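Pinza Nurkuro o dedos Dimitriou para objetos pequeños

Foro > Manipulación > Pinzas y efectores finales
Página 1 de 1

vgolob
Mensajes: 54
Tengo que elegir pinza para un brazo de sobremesa y estoy entre dos opciones: la Nurkuro de serie, con dedos rígidos y almohadilla de goma, o la misma base con dedos flexibles Dimitriou. Objetos de casa, nada pesado: vasos de papel, esponjas, tubos, cajitas. La cámara es una Ovitz fija y el controlador un Druka. ¿Alguien ha probado las dos con el mismo montaje? Lo que he leído compara cada una con objetos distintos y así no me sirve.

lumturie_j
He usado las dos. Con dedos rígidos el vaso de papel se aplasta en cuanto te pasas de fuerza. Puedes bajar el límite en el Druka, pero entonces se te caen los tubos. Con los flexibles dejé el límite al 50 % y no lo he vuelto a tocar.

R. Vasić
No estoy de acuerdo con lo de los dedos rígidos. Si se aplasta el vaso es porque cierras por posición. Ponlo en modo de corriente y los rígidos cogen papel sin marcarlo. A cambio repites mucho mejor el agarre, y con piezas pequeñas eso se nota. Los flexibles se abren de lado cuando la pieza no entra centrada.

lumturie_j
Se abren si bajas torcido. Con la muñeca vertical no me pasa.

R. Vasić
Con la muñeca vertical no llegas a media mesa en según qué brazo. Depende de dónde lo tengas montado. El mío está en un lateral y la zona del fondo la hago siempre con algo de inclinación.

vgolob
El mío también irá en un lateral, entrando por la derecha. ¿Eso cambia mucho la cosa?

mayu_m
Cambia más para la cámara que para la pinza. Con la Ovitz fija, el propio brazo te va a tapar objetos en cuanto se ponga delante. Nosotros empezamos con una sola y perdíamos la referencia de lo que quedaba detrás del hombro o del codo. Segunda cámara en otro ángulo, o planificas el orden para ir de lo tapado a lo libre.
Sobre los dedos: llevamos 1883 intentos anotados entre los dos juegos, misma mesa y mismo Druka. Para lo blando (esponja, papel) no vemos diferencia que justifique cambiar. Para lo pequeño y rígido ganan los rígidos, pero por menos de lo que dice Vasić. Para tubos y botellas tumbadas, flexibles.

R. Vasić
¿Qué separas como "pequeño"? Porque un cubito y una caja tumbada no tienen nada que ver.

mayu_m
Por debajo de 5 cm de lado mayor. La caja la contamos aparte.

naomi_mh
Añado una cosa de montaje. Los Dimitriou traen los tornillos un poco cortos para la brida de la Nurkuro — entran, pero se aflojan. Poned fijador de roscas desde el primer día. Y recalibrad la altura de la herramienta después de cambiar de dedos, que el Druka no se entera del cambio y baja con la cota anterior. Yo estrené los míos contra la mesa.

vgolob
Apuntado lo del fijador. Mayu, ¿cómo colocáis el vaso? De pie me lo tira siempre al acercarse.

mayu_m
Boca abajo, con el borde ancho apoyado. Es más estable y la base estrecha queda arriba, que a la pinza le viene mejor de apertura. La distancia entre objetos la dejamos desigual a propósito, porque si los pones en rejilla los resultados salen mejores de lo que son. 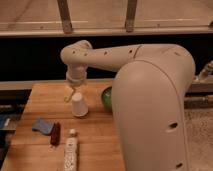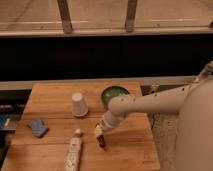 Pinza abierta junto al vaso en la primera; en la segunda, con una pieza pequeña oscura entre los dedos.

R. Vasić
En la segunda es lo que decía yo, el último tramo baja en diagonal. Ahí quiero ver unos flexibles con una pieza descentrada.

lumturie_j
Yo sigo con los flexibles. Pero lo del modo de corriente lo voy a probar el domingo con los rígidos, que los tengo en un cajón.

vgolob
De momento pido la Nurkuro con los dedos de serie y dejo los Dimitriou para más adelante. Lo de la segunda cámara sí lo hago ya. Si alguien tiene un soporte para la Ovitz que no vibre, que lo ponga por aquí.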